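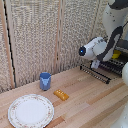

Reporting success rates when the objects on the table are moved between trials

Posted in Research Methods, Asham Community Help

Our group is preparing a short report on a dish rack task carried out with a single white arm. The policy was trained on 1,244 demonstrations and evaluated over 20 trials, of which 19 were recorded as successful. The plate, the blue cup and the small orange-yellow block were placed by hand before each trial. A reviewer at Costgate has asked whether the result may be stated as a success rate of 95 per cent. We should be grateful for advice on the correct wording, and on whether the hand placement must be declared.

Tierney Laboratory Office

Posted by Asham Methods Desk
The percentage may be given, provided that the count appears beside it. We recommend "19 of 20 trials" in the abstract and in the table, together with a 95 per cent interval. By the Wilson method the interval runs from 76 to 99 per cent, and readers should be allowed to see how wide it is.

Hand placement must be declared. Please state who placed the objects, whether that person knew which policy was being tested, and whether the positions were drawn up in advance. If they were not, say so plainly. A printed list of starting positions, agreed before the first trial, would be preferable for any further work. The report should also define success. A plate that is resting against the rack and a plate that is standing between the tines are frequently scored alike by one observer and differently by another.

Posted by asex_bench
95 is fine, everyone rounds. Just run 10 more if they complain.

Posted by Costgate Evaluation Group
We would advise against adding trials in response to a reviewer's remark unless the report says that this was done. Should further trials be run, they ought to be listed separately from the original 20, with the same trained policy and the same scoring rule. The number of demonstrations belongs in the training section and has no bearing on the interval.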